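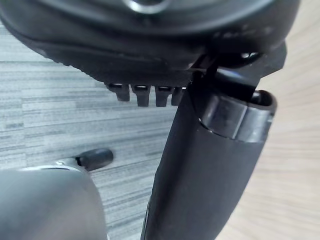
What stopped the arm during the January runs? The wrist controller cut the motor current when the finger was pressed sideways for longer than its limit allowed, and the arm then stayed where it was until someone reset it by hand.

5.2 Stalls under side load

We logged 33 stalls at the Prisircombe site. In almost all of them the finger had met a hard surface at a slant while the wrist was still turning. The force reading comes from the motor current alone, so a push from the side shows up late - the joint is already straining when the limit trips. The Lukotach software then reported "grasp complete", and the planner went on to the next step with nothing held. In 7 cases the planner sent a lift command to the stalled joint, and in 2 of these the finger mount had to be replaced.

Figure 5 shows the finger in front of a silver metal body, with part of the wrist housing over it.

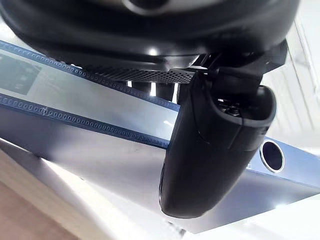 Figure 5. Work with the gripper close to a metal surface.

Balakrishnan Kurian, commenting on a draft of this section, objected that the false report is the more serious fault, as a stalled arm can be seen and a wrong status cannot. He asked for the two to be counted apart. We have done so in the Clultalgate runs, where a stall now raises its own error code and blocks all further motion. Lowering the current limit was also tried, but it caused stops during normal grasps and we put the old value back.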